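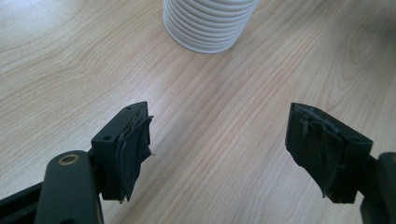

Item 4, fingertips open, white ribbed test piece on the table beyond. Wear visible on both pads.

Hand-held gripper - inspection before comparison run
Site: Bromley bench
Date: December 2022
Inspected by: Hertta Peltonen
Unit: Broner 231, to be run against Tse 80

1. Finger links move freely, no binding
Pass.

2. Bushings seated
Pass. Left brass-coloured bushing checked by hand, no play.

3. Fingertip blocks secure, no cracks
Pass. Screws retightened on both sides.

4. Grip pads intact
FAIL. Left pad frayed at the edges and peeling, hanging slightly below the block. Right pad heavily scuffed and torn, with stringy fragments along the top edge. Replace both as a pair.

5. Full opening reached
Pass.

6. Closing force within 2 N of set value
Not done. Repeat after new pads are fitted.

7. Camera mount and cable
Pass. Cable tie trimmed - sharp end.

Comments
Pads were last changed in March. Slip results logged under job 532 should not be compared with the Tse figures until the run is repeated. New pads to come from Cludatus stock, same hardness.

Status: HOLD. Release by Akosua Wumbei once items 4 and 6 are signed.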